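청소 작업 과제 경과 보고

사업명: Mudari 탁상 정리 작업 기록
제출일: 2021. 2. 21.
작성: Arif Ekanayake
수신: Prostano 지원사업 담당 Spyros Atanasov

1. 진행 현황

지난해 10월에 승인받은 계획에 따라 탁상 청소 과제를 진행하고 있다. 과제는 흰 판을 깐 나무 탁자 위에 흩어진 알갱이를 솔로 모아 쓰레받기에 담는 작업이다. 계획서에 적은 기록 목표는 1199회이며, 현재까지 1003회를 마쳤다. 작업자 교육은 1월에 끝났고 추가 교육은 잡혀 있지 않다.

재료는 작고 검붉은 콩류를 쓴다. 처음에는 쌀도 검토했으나 흰 바닥에서 잘 구분되지 않아 제외했다. 솔과 쓰레받기는 Funell에서 한 벌로 구입했고 예산 항목은 소모품이다.

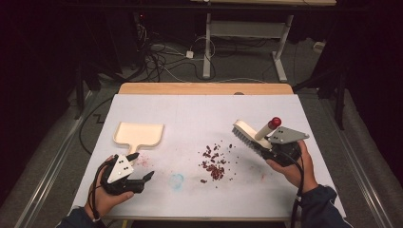
콩이 흩어져 있는 작업대. 왼쪽에 쓰레받기, 오른쪽에 솔.

시작할 때 콩은 탁자 가운데에 붓는다. 한데 몰린 부분은 솔질 한두 번으로 움직이지만 가장자리로 흩어진 낱알은 시간이 더 걸린다. 회차별 소요 시간의 차이도 대부분 여기에서 나온다. 쓰레받기 위치는 왼쪽으로 통일하였다.

2. 작업면 관리

작업면은 흰색으로 유지한다. 회차가 쌓이면서 표면에 옅은 얼룩이 남는 문제가 있었다. 마른 천으로 닦으면 가루는 없어지지만 회색으로 번진 자국은 그대로 남는 경우가 많다. 물걸레는 종이가 울어 쓰지 않기로 하였다. 종이는 14일마다 교체하며, 교체 비용은 당초 예산에 없던 항목이므로 다음 분기 정산에 포함하고자 한다.
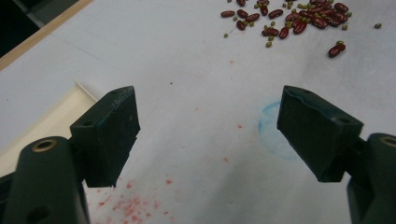
3. 도구 상태

솔은 털이 회색이고 손잡이 끝에 빨간 마개가 달린 제품을 계속 사용한다. 털 사이에 부스러기가 끼면 다음 회차에서 도로 떨어지므로 작업을 마칠 때마다 털을 아래로 향하게 하여 털어 낸다. 쓰레받기는 바닥이 얕아 한 번에 많이 담으면 넘친다. 콩의 양을 줄인 뒤로 넘치는 일은 드물어졌다. 같은 용도의 깊은 제품을 Radulović에 문의하였으며 견적을 기다리고 있다.

작은 부스러기는 솔로 쓸어도 판 위에 조금씩 남는다. 분홍색이나 붉은색을 띠는 것은 흰 바닥에서 바로 눈에 띄므로 회차 사이에 따로 치운다.

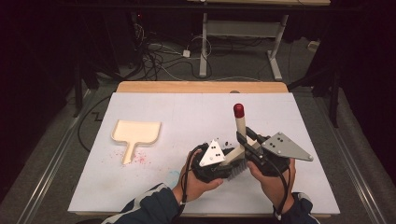 Spyros Atanasov는 중간 점검 회신에서 잔여 부스러기를 어느 정도까지 허용하는지 기준이 문서에 없다고 지적하였고, 깊은 쓰레받기로 바꾸면 앞선 기록과 조건이 달라지니 교체 시점을 반드시 표시해 달라고 요청하였다.

두 가지 모두 반영한다. 허용 기준은 온전한 콩이 한 알도 남지 않은 상태로 정하고, 부스러기는 비고란에 적는다. 쓰레받기를 교체하면 해당 회차부터 별도 묶음으로 관리한다.

4. 남은 일정

- 잔여 기록 작업 계속
- 작업 지침서에 허용 기준 추가
- Radulović 견적 접수 후 구입 여부 보고
- 종이 교체 비용 증빙 제출

인력 변동은 없으며 일정 연장은 신청하지 않는다.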